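The Consul of Gastgate Looks Back

By Magnus Paterson
October 1, 2020

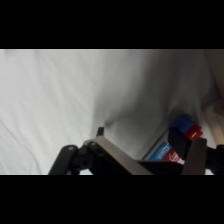 Senga Yule had the kettle on before I was through the door, and she wanted it understood that the word "consul" was a good deal grander than the job. For twelve years she was the honorary consul in Gastgate for Skurness, the small island republic most people here know only from the ferry timetable, and in all that time she was paid nothing but her postage.

"People expect a flag and a big car," she told me. "I had the flag, mind you. The car was my sister's."

She stepped down this spring, when Skurness and our own government finally signed the fishing and travel agreement they had been arguing over for the better part of four years. I had come to ask her about that long quarrel, and in particular about the winter when the two sides stopped stamping each other's papers and Senga found herself, as she puts it, the only door in town that was still open.

It began with a boat, as these things so often do up here. The trawler Munro was stopped inside waters that both governments claimed, and her crew of four were held at the harbor in Vistinstead while the lawyers got going. Skurness called its ambassador home. Our side answered by closing the visa counter, and Skurness closed theirs the next morning.

"I heard it on the radio while I was doing the dishes," Senga said. "And then the telephone started, and I don't believe I sat down until suppertime."

Some of the callers were businesspeople, but most were families. There are 500 or more people of Skurness descent in Gastgate and the villages behind it, and that winter there were weddings and funerals and at least one baby waiting on the other side of the water. Senga had no power to issue a visa. What she could do was write letters, and she wrote them at the dining table, sometimes 40 in a week, each one asking an official by name to look kindly on a particular person.

Did they work?

"Oh, some did. Plenty didn't. There was a gentleman who wanted to see his brother, and I wrote for him five times, and the brother died in the January. I still have his thank-you card. He thanked me! I had done nothing for him at all."

She was quiet for a bit after that, and then she got up and cut us both more gingerbread, and we talked for a while about her garden, which has had a poor year for beans.

When we came back to it, I asked whether she had been in the room for any of the talks themselves. She laughed and said she had been in the hallway. The two delegations met in Vistinstead three times, and at the second meeting she was asked along to help with introductions, having known several of the Skurness party since they were young clerks. She remembers that the first morning was dreadful, with everybody reading aloud from prepared pages, and that the heating failed after lunch.

"So they all put their coats on and moved into the one small room that had a stove," she said. "You can't make a speech at a man when your knees are touching his. By teatime they were talking about the crew, properly talking, and the crew went home that weekend."

The larger questions took far longer. The visa counters opened again in stages, students first and then family visitors, and the fishing line was settled only this year. Senga thinks Skurness gave up a little too much on the northern grounds, and she has told them so. She also thinks our ministers could have spared everyone a great deal of grief by picking up the telephone in the first week.

Her successor has a proper office above the bank, with opening hours. Senga approves of the hours. People still come to her house, though, and while I was hunting for my scarf the bell went again, and she was off down the hall calling that she was coming, she was coming, just a minute.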